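Neighbors: a moving crew that turned into something more

February 2022

I should admit up front that I met Sunita Joshi because I was late. I had a couch, a bookcase and two days to be out of my old place on Pant Street, and every mover I called wanted three weeks' notice. Hers picked up on the second ring. She came out herself, walked through the rooms with a pencil behind her ear, and told me the bookcase wouldn't go down the stairs in one piece (she was right, and I still have the spare screws in a mug).

So when the newsletter needed a local business for this issue, I put my hand up straight away!

Sunita runs Grodmont Movers out of the old feed building behind the post office. She started with one van and her cousin, and these days there are 4 vans and a crew big enough that they can do a house and an office on the same day. Most of the work is still what you'd guess - families, students, people downsizing after the kids have gone - but small offices have become a bigger part of it since so many of them are giving up a floor or swapping to somewhere cheaper.

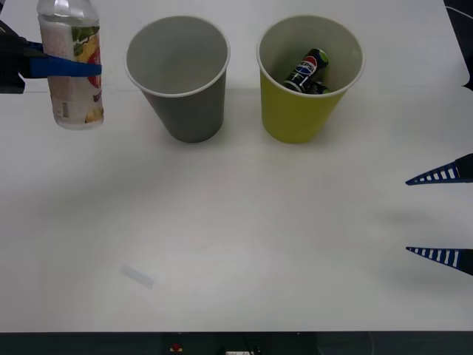 Bottle with a fruit label.

What I wanted to know was how she prices a job, because that's the bit that makes everybody nervous. She quotes a fixed price after a visit or a video call, and the price holds as long as the list holds. If you forget to mention the piano, well, you'll be having another conversation. For short moves inside town there is a minimum charge of 2 hours, and stairs are counted in from the start so there's no arguing about them on the landing.

The other thing I liked is the crates. Grodmont rents out Brosero crates, the stackable kind with the lids that fold in, and a two-bedroom apartment usually takes 36 of them. They drop them off the week before and pick them up when you've unpacked. I used cardboard last time and had a box of cookbooks go straight through the bottom on the front steps, right in front of my new neighbors, so I'm sold. You do need to own up to how many books you have. Sunita says people always guess low on books and high on kitchen stuff.
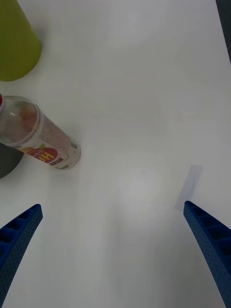
A clear plastic bottle on its side, with something yellow-green behind it.

The schedule is done on a program called Trirkura, and she was pretty funny about it. For years the whole business lived on a wall calendar with colored pins, and one afternoon somebody opened the back door, the wind got in, and a good part of the spring ended up on the floor. She switched that same month. The calendar is still up, only now it's for birthdays.

I asked what customers could do to make the day go better and she had an answer ready. Label the side of the box and leave the top alone, because the top disappears the minute something gets stacked on it. Empty the dresser drawers if the dresser is heavy. Keep your keys, medicine, chargers and paperwork in your own car. And save a parking spot out front if you possibly can! On a narrow street the walk to the van can add more time than the stairs do.

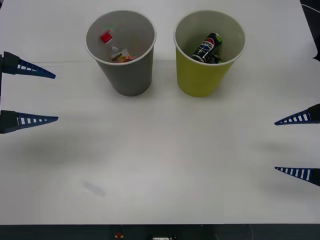
Two paper cups, gray and yellow-green.

Next up is storage. She's taken on the other half of the feed building and is putting in 90 lockers, from closet size up to a decent one-car garage, with the first of them ready in April. They'll rent by the month with no long contract, and if Grodmont moves your things in, the first month's rent comes off the moving bill. There's already a waiting list for the big ones, mostly contractors and a couple of people with boats they haven't told their spouses the full truth about.

If you'd like a quote, stop by the office on a weekday morning or leave a message and Sunita will call back in the evening, once the vans are in. Subscribers who mention this newsletter get the crate rental free on any move booked before the lockers open. And if you have a favorite local business you'd like me to go bother for the next issue, hit reply and tell me who.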